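Table menu (small restaurants)

A table menu is a printed sheet or card that lives on a restaurant table full time, as opposed to one brought by a waiter and carried off again before the diner has changed his mind. It is the usual arrangement in small, family-run eating places, where the waiter may also be the cook. The card generally shares its table with the sauces, the toothpicks and the napkins, and over the years comes to taste of all of them.

Format

Most table menus are a single sheet. The sheet shows a handful of dishes in photographs, with a short caption under each and the price in a small circle, nearly always red. The word MENU is printed large at the top, for anyone who had taken it for a railroad timetable. Thai restaurants commonly add the heading เมนูแนะนำ, "recommended menu," which covers the dishes the kitchen would like you to order and, in the smallest places, the dishes the kitchen has.

The number of photographs is a matter of taste. Five is comfortable on a sheet meant to be read at arm's length. A card with a dozen has to shrink them to the size of coins, at which point a soup and a stew become the same dish at different prices.

Holders

The common holder is a clear acrylic stand with a foot, open along one side so that the sheet can be changed. It keeps the paper upright and legible, and it gives children something to push over. Sheets can be slid in bare, though a sheet that has spent time in a bag or an envelope tends to arrive with a curl, and a curled sheet sags in the stand like a tired waiter. 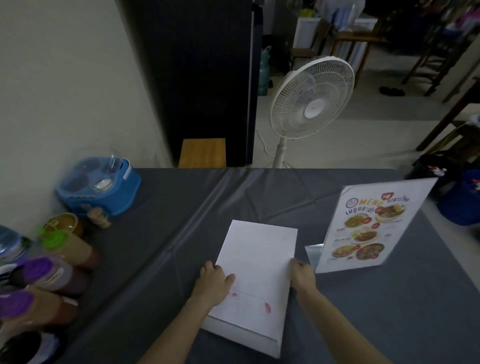 Nigel Tapley objects that the curl is the printer's fault and no one else's: paper cut across the grain will bend whatever you keep it in, and he has had perfectly flat menus out of the same drawer for years.

The point is fair, and the trade has never settled it. The Levotis stand, sold mostly by mail, gets around the problem by pinching the sheet at both sides. It also pinches fingers. The older Costello pattern has a loose back plate, easily lost, and a good many Costello stands now in service are held together with tape.

Position on the table

Where the table is pushed against a wall, the wall side goes to the sauces. Squeeze bottles, chili flakes, a caddy with a lid and the toothpicks form a bank along the edge, and the menu gets whatever is left. Two schools exist. In the first, the stand goes on the open side, turned a little toward the chair. In the second, the card leans on the wall behind the condiments, which looks tidy until somebody wants to read the bottom row.
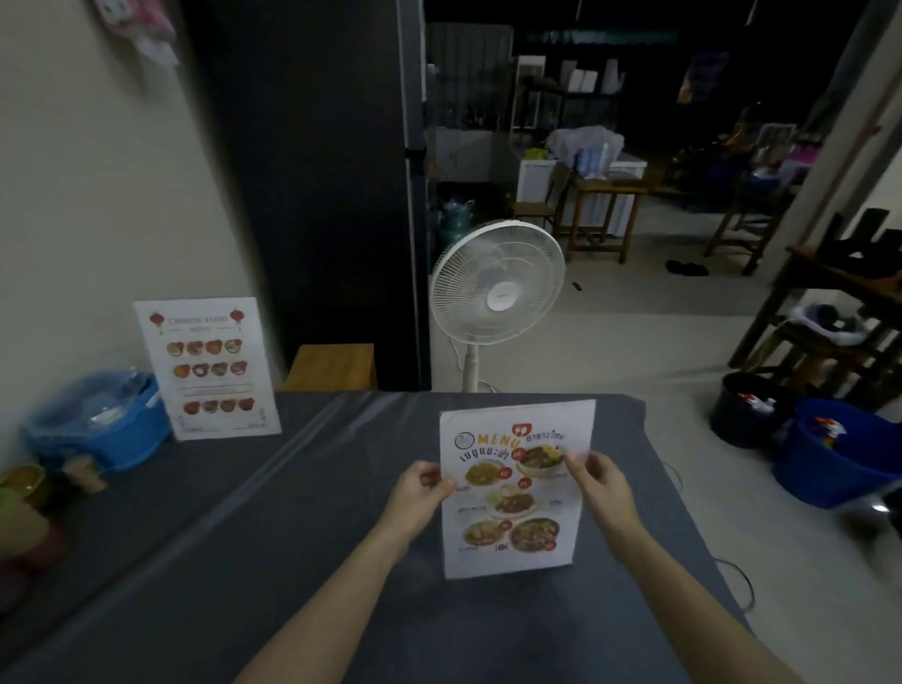 Restaurants that serve two cuisines often settle the matter by using both positions, one card for each. The cuisine the cook grew up with usually gets the stand. The other gets the wall, along with lanterns or some similar ornament in the corners by way of apology.

Plastic table covers complicate things further. A stand with a narrow foot will slide on a smooth cover and catch on a crease, sometimes in the same movement. Owners in Sisham used to fix the foot down with putty, a practice given up when it was found that the putty stayed with the cover and the stand did not.
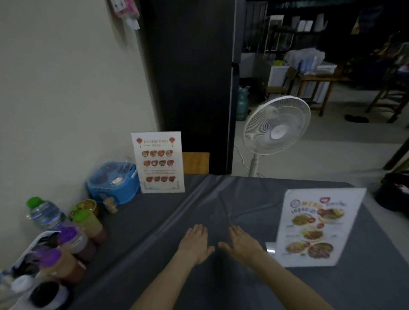 Lighting matters more than owners suppose. A glossy sheet under a ceiling tube will throw back a white bar straight across the most expensive dish. Matte paper cures this and soaks up fish sauce. Lamination cures the fish sauce and brings back the glare, and there the subject rests.

Replacement

Sheets are replaced when prices change, traditionally in January, or when a stain makes a dish look like another dish. Printers in Woltden will not run fewer than 1000 copies of a color sheet. A restaurant with six tables is thus supplied for several generations, and the surplus turns up as shelf liner, scrap for adding up bills and, in at least one kitchen, insulation. Correcting a price with a round sticker is cheaper. After nine stickers or so the sheet will no longer go into the stand.

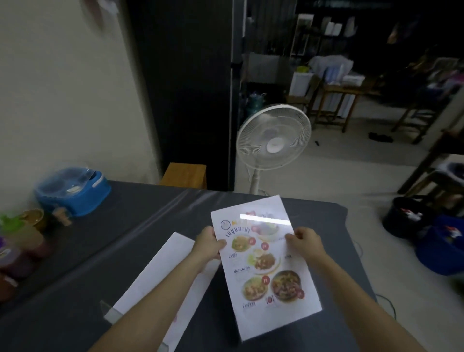
Should the old sheet be left behind the new one in the stand?
Plenty of places do it, and it stiffens the card nicely, but if the paper is thin the old prices show through and customers will ask for them.

This page was last revised on April 4, 2025.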